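工单 2842 处理记录
标题:办公室旧台式机开机约半小时后共享打印队列停止响应
提交人:Dinesh Acharya
处理人:Ching-wen Chang
队列:Burnen 园区桌面支持
优先级:中
状态:已关闭

问题描述(提交人原文)

二楼收发室的标签打印从三月初开始经常卡住。早上开机后头几张标签正常,过一阵子再发任务,Wustent 仓储客户端里显示“已提交”,标签机不出纸,也不报错。把打印服务重启一次,积压的任务会一次全部打出来,有时候同一张运单会打出两份。昨天上午重启了四次,下午干脆让大家用手写单。

收发室有两台标签机,一台打快递面单,一台打货架标签,两台都有这个现象,面单那台更频繁。换过线,换过标签纸,都没有区别。麻烦尽快看一下,月底盘点前要用。

处理记录一

远程连到打印主机,主机名 Fanora,系统日志里打印服务没有崩溃记录,但有大量端口通信超时的警告,集中在上午九点以后。队列里留着 503 个已完成但没有清除的任务,属性里勾选了“保留打印的文档”。取消勾选,停服务,清空后台打印目录,再启动服务。面单机和货架标签机各发测试页一张,均正常。

请提交人观察半天。

提交人回复

上午还行,十一点四十左右又停了。这次我没有重启服务,按你说的先看了一下端口页面,面单机显示“脱机”,但是机器面板是绿灯,用手机能打开它的管理网页。

处理记录二

机器在网,主机认为它脱机,先查端口设置。两台标签机都是用标准 TCP/IP 端口添加的,端口里启用了 SNMP 状态检测,团体名是默认值。三月初网络组统一改过打印设备的 SNMP 设置,默认团体名已经停用。主机查询不到状态,过一段时间就把设备标成脱机,任务继续收,但不往外发。重启服务会把状态重置,所以积压任务又能打出来。

处理:
1. 两个端口均取消“启用 SNMP 状态”。
2. 面单机端口协议由 LPR 改为 RAW,端口号 9100,与货架标签机一致。
3. 重启打印服务一次。
4. 连续发送二十张测试面单,全部出纸,没有重复。

改完以后脱机的情况应该不会再出现。重复打印暂时不能确定是不是同一个原因,继续观察。

提交人回复

脱机没有了,谢谢。重复的还有,今天两次,都是面单,两次都是从靠窗那台电脑发的。另外那台电脑今天自己关了一次机,再开的时候时间变成了好几年前,登录客户端提示证书无效,改了时间才进去。

处理记录三

靠窗那台是收发室最老的一台塔式机,配置单上写的是 Vukadinović 商用系列,购入时间已经查不到。时间回退一般是主板纽扣电池没电。时间不对会影响客户端登录,也可能影响任务去重:Wustent 客户端给每个打印任务写一个本地时间戳,服务端用运单号加时间戳判断是不是同一个任务,如果提交后本地时间发生变化,客户端重发时会被当成新任务。

先做软件侧检查:
时间同步服务是“手动”,没有运行。改为“自动”,指向内部时间服务器,执行一次强制同步,偏差归零。
客户端日志里有两条重发记录,跟提交人说的两次重复能对上,两次之间本地时间都有跳变。
客户端版本比另外几台低两个小版本,已升级。
客户端重发等待时间设的是 3000 毫秒,其他电脑也是这个值,没有改。

硬件部分需要到现场。约提交人第二天上午九点半,请提前把该电脑上的未提交单据保存好。

处理记录四(现场)

九点半到收发室,提交人已经把单据转到旁边的电脑上。进 BIOS 看,时间又回到出厂日期,启动顺序也恢复成默认。关机断电后放电,取下电脑,换 CR2032 纽扣电池,重设时间和启动顺序,断电二十分钟后再开机,时间保持正常。

顺便检查了自动关机的原因。事件日志里只有意外断电记录,没有蓝屏,也没有温度告警。插座是一个旧的六位插排,上面还接着塑封机和电热水壶,插头有松动。换成墙面插座,塑封机和热水壶另接。提交人确认自动关机那天上午有人用过塑封机,时间差不多。

提交人问这类老机器拆开以后各个部件在什么位置,以后收发室自己换电池方便一些。不同型号的主板布局会有差别,动手前请先断电,并且联系桌面支持。
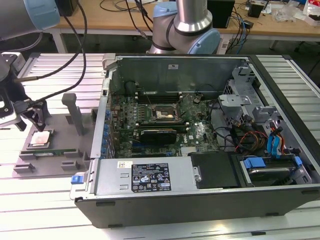
附图:侧板已拆下的塔式机箱,平放,主板朝上。

换电池的步骤另外写在知识库里,这里只记两点。一是取电池之前拍一张照片,记住正负极方向,正极一般朝上。二是换完以后必须进 BIOS 把时间和启动顺序改回来,不然开机可能会停在“未找到启动设备”。

提交人回复

换了电池和插座以后用了两天,没有自动关机,时间也对。标签没有再重复。不过货架标签现在打出来整体往右偏,条码右边的一位数字快到边上了,扫码枪能扫,看着不太放心。是不是升级客户端带来的?

处理记录五

是升级带来的。新版本客户端不再使用自己的边距设置,改为读取驱动里的纸张定义。靠窗电脑上的货架标签纸张定义是旧的,宽度比实际标签纸宽 2 毫米,以前被客户端的边距抵消了,所以没有人发现。

处理:
在驱动首选项里新建纸张定义,按实际标签纸尺寸填写,名称为“货架标签_新”。
设为该队列默认纸张,旧定义保留但改名,避免误选。
在标签机面板上做一次介质校准。
打印十张货架标签,位置居中,扫码正常。

另外几台电脑的客户端还没有升级,如果直接升级会出现同样的偏移。已经在打印主机上把新纸张定义做成队列默认,各电脑重新连接队列后会自动取到。升级安排在盘点之后,盘点前不动。

提交人补充问题

有两件小事顺便问一下。

第一,积压任务的那个目录,以后如果再满,我们自己能不能清?
第二,面单机打出来的黑块有细白线,竖着一条,从上到下,擦了打印头还有。

处理记录六

第一,可以。顺序是:停止打印服务,删除后台打印目录里的文件,启动打印服务。不要在服务运行的时候删,文件会被占用,删一半更麻烦。清之前先跟收发室其他人说一声,清掉的任务要重新提交。已经给提交人的账号加了重启打印服务的权限,仅限 Fanora 这一台主机。

第二,竖直方向固定位置的细白线,擦过还在,一般是打印头有坏点。打印头自检页上同一位置也有断线,可以确认。目前白线没有压到条码区域,不影响扫描。打印头是耗材,已经向采购提交申请,到货后另开工单更换。在那之前可以把打印浓度调低一档,浓度太高会加快磨损。擦拭用无水酒精棉片,关机等打印头凉了再擦,不要用刀片或者硬物刮。

提交人回复

浓度调低以后字淡了一点,能看清。打印头的事我等通知。其他没有问题,可以关了。

关闭说明

原因一:打印主机端口启用了 SNMP 状态检测,与网络组三月的设置变更冲突,设备被误判为脱机。已关闭检测。
原因二:靠窗电脑主板电池失效,时间同步服务没有运行,客户端重发任务时未能去重,造成重复打印。已换电池,已开启时间同步。
原因三:该电脑意外断电,怀疑是插排接触不良。已换插座,没有复现。
附带问题:客户端升级后货架标签偏移,已修正纸张定义。

遗留事项:
面单机打印头更换,等采购到货。
收发室其余电脑客户端升级,盘点后进行。
全园区其他打印主机的 SNMP 端口设置需要排查,已转给网络组,工单另开。

关闭后补充

提交人来电,说货架标签机早上第一张总是空白的,问要不要重开工单。查过设置,是介质校准后启用了“开机走纸一张”,属于正常动作。已在面板里关闭,不重开工单。

处理人:Ching-wen Chang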